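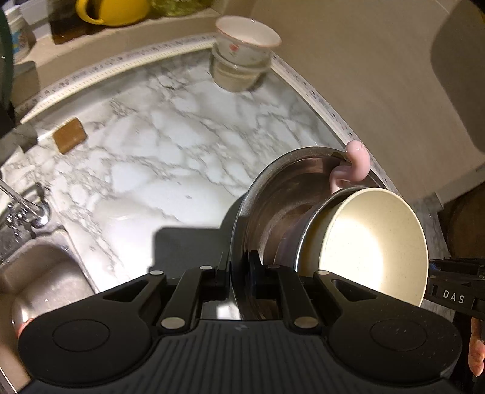
Buy the disc or stop complaining, one reader wrote under my last post about Vokgate dropping games from its subscription. Fair enough! Except I can't buy the disc, because half of what I play never came on one.

I've been paying Vokgate for almost 5 years now, and I like it (mostly). There are 315 games in there and I've finished maybe a dozen. But when Sedell pulled its racing series this February, I was two cups from the end of the career mode, and my save went with it. Gone! Tveit at least gives you a month's warning and lets you buy the game at a discount before it leaves.

So that's all I want. Tell me the leaving date on the store page, in big letters, before I sink 100 hours into something. I'd happily pay a bit more for that. For now I'm back on my old cartridges, and they still load fine.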